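Prirncombe Manipulation Group
Minutes, Mon 1 April

Present: Ye-rin Sun (chair), Urbańczyk, the two Vorside engineers, student assistants
Apologies: none

1. Previous minutes
Accepted with one correction. The Niro policy was trained on 900 demonstrations, all from the bottle-sorting task.

2. Comparison of training sets
Urbańczyk reported on the two versions of the policy. Version A used every demonstration. Version B left out those where the operator paused for a long time before letting go. Each was run for 32 trials with the same start positions. Version A finished 18 and version B finished 25. Most failures in A were releases short of the bin rim. Failures in B were mainly poor grasps.
Ye-rin Sun asked if the gap could come from the order of the runs, as all of A was done first. Agreed that it could. The trials will be repeated with the versions mixed.

3. Release step
Discussed where the release should begin. At present the right arm brings the bottle in sideways to a point in front of the blue wastebasket, and the left arm takes no part. Vorside would like the bottle turned upright first. Urbańczyk thinks this adds a joint movement the policy has few examples of. To be tried as a separate condition, with up to 18 new demonstrations.
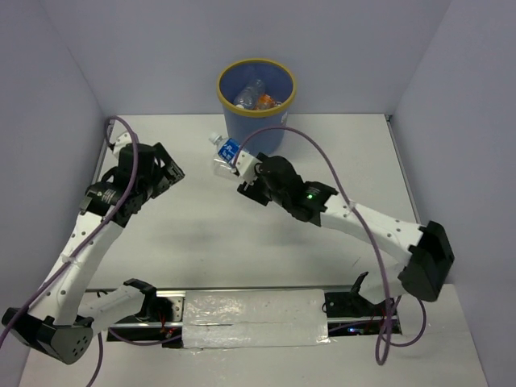

4. Actions
Urbańczyk: mixed rerun of A and B, same start positions.
Vorside: script for the upright release.
Ye-rin Sun: draft of the results section, without the July data.

5. Any other business
Trial logs should give the bottle type in every row. Several rows are blank.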